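I've been reading rulebooks for a living for longer than I care to admit, and the one I've grown fondest of is eight pages long, stapled at the corner, and lives at Latden, where they teach robot arms to handle the stuff people carry in their pockets.

Embla Rustad wrote most of it (Radu Grecu added the bits in capitals). Rule one: never put a real person's cards in front of the robot. Sounds obvious, right? But people get tired, they need one more object, and out comes their own wallet! So now every card on the table has to be a prop, signed out from a drawer and signed back in at night. 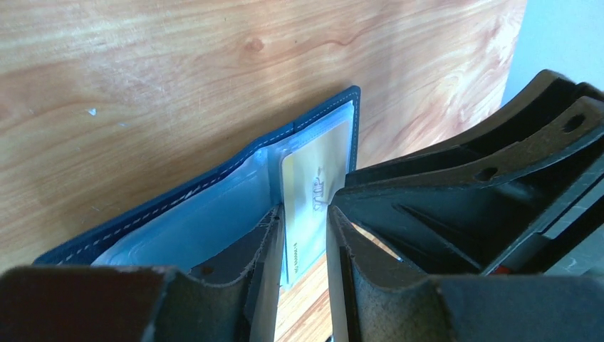
Then there's grip force, and this is where I got properly hooked. Big standards tend to talk about not hurting people, and quite right too. Embla wanted something about not hurting things. Her team starts every new object at the lowest setting that will hold it, writes that number down, and needs a second signature to go higher. Stitching and soft plastic get their own line on the form.

Morfudd Mathias, over at Sallomen, thinks the second signature is overkill. She runs nearly 500 grasps a week and told me she'd spend half of Tuesday hunting for someone with a pen. I have some sympathy! Her crew checks the finger pads every 80 grasps instead, and swaps them at 200 whether they look tired or not.

I asked both of them which rule gets broken most. Same answer, straight away: writing down the drops. It's dull, and you just want to pick the thing up and go again. Embla keeps the drop sheet taped next to the stop button now, with a pencil on a string.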